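Tuning grasp and release for thin-stemmed objects in Serneo

This page covers the planner settings we use for artificial flowers on the two-arm table. It assumes you have Serneo running and both arms calibrated. If not, do the Plasance calibration page first.

Step 1. Clear the start pose

Set both arms to the park pose and run the background capture.

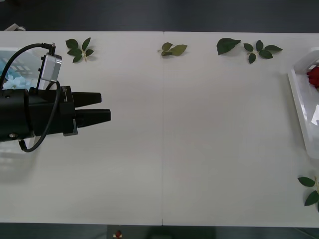

The segmenter needs a view of the table with the arms well back. Leave any loose foliage where it is and let it go into the background model. The sprigs and the single leaf along the far side will then be masked, and the planner will stop offering them as targets. Run the capture again if anything gets moved.

Step 2. Set the grasp point

Open grasp.cfg and change these values:

stem_offset_mm: 30
approach_speed: 78
finger_margin_mm: 7

The offset is measured from the base of the bloom down the stem. Kwesi Ansah wrote the original stem detector for the Abubakari demo and it fits a straight line, so bent stems need a larger margin.
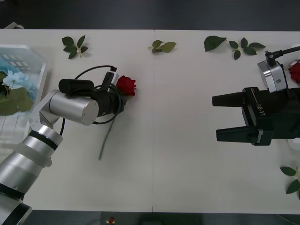

Reload the file with the Clidness console open and watch the grasp score. If it jumps between two values, the detector is switching between stem and leaf. Raise finger_margin_mm by one and reload.

Step 3. Release and crossing check

Set max_reach_mm to 140 for the release move, then turn on allow_crossing.
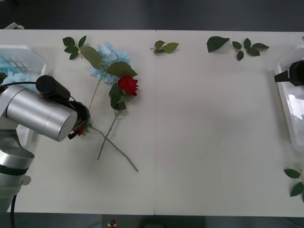
By default the collision checker treats every placed stem as a solid box, and it will refuse any pose that overlaps one. With allow_crossing on, it only protects the blooms. You need this for layouts such as the rose and hydrangea with their stems in an X. Leaves attached to a stem still count as part of it.

Save the profile under a new name. The default one gets overwritten when Serneo updates.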